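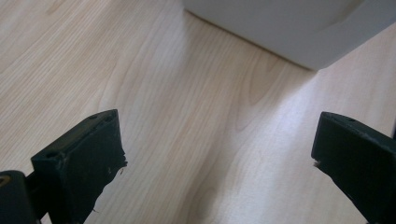 Applied Automation Group, Hodoroagă Works
Teaching by demonstration: progress report for February
Prepared for Rajeshwari Ramasamy, Operations

You asked for a short account of where the demonstration work stands and whether it should keep its bench and its people into the spring. I'll give the numbers first and my doubts after them, although the two overlap.

What was done

The job is still the one we agreed on: pick up a part from the bench, turn it to face the right way and put it down in its tray. We are teaching it two ways. In the first, an operator holds the gripper tool and does the task with it while the tool's camera records. In the second, the operator sits at the Vamik station and drives the arm remotely. By the end of the month we had 200 usable demonstrations, nearly all of them from the hand-held tool. The remote station gave us 28. It is slow, people dislike it, and two operators asked to be taken off it after their first shift. I let them go back to the hand tool.

Lærke Bergmann and Casimiro Villalobos did most of the recording. Traian Bogdan trained the policy and ran the trials on the arm.

What came of it

Traian ran 13 trials on Wednesday with the policy trained on the full set. The arm finished the task in 4 of them. In the rest it mostly reached the part and closed badly, or closed on nothing and carried on to the tray as if it had something. The supplier of the Ginia training software tells us this is normal at our stage and that more data will fix it. They told us the same in the fall, when we had far less data, and I would like to see a curve before I believe it again. We don't have one. Nobody trained on half the set for comparison, which was my oversight, and Traian is doing it now.

I also don't accept that all demonstrations are worth the same. Lærke lines up from the side and closes slowly. Casimiro comes in from above and is quick. Both get the part into the tray, and the policy seems to have learned something halfway between them that does not. We have written down one way of doing the pick and will record only that from here on. Whether the older recordings should be kept in the set is an argument we are still having.

Condition of the tool

The picture at the head of this report is the view from the hand-held tool, with the fingers open over the bench. Look at the tips. Both have frayed material at the lower corner, and on the left finger there are torn bits sticking out toward the middle, with scuffing along the rim. I raise it for two reasons. The fingers are what touches the part, so a ragged tip may change how the part sits in the grip, and the arm's own fingers are in better shape than these. We may be teaching with one hand and testing with another. The second reason is the glare. There is a pale sheen on the bench in the right half of that view that washes out much of the grain, and I don't know how much it matters to the policy. Traian thinks very little. He has not tested it.

Paraschiva Stanciu has asked Cistik for a quote on replacement fingers. It had not arrived when I wrote this.

What I would not claim

The January summary said that a new operator could teach the arm a task "in an afternoon." Please don't repeat that upstairs. A new operator can record in an afternoon. Teaching is what happens when the arm then does the job, and so far it usually doesn't. I would also leave out any comparison with the fixed feeder until we have run the two on the same parts.

Next month

New fingers on the hand tool before any more recording. One method for the pick. A matte cover on the bench, with trials before and after it goes on. The half-set comparison, reported whichever way it goes. I am not asking for more money. If the success rate hasn't moved by the next report, I will recommend that we stop recording and give the bench back.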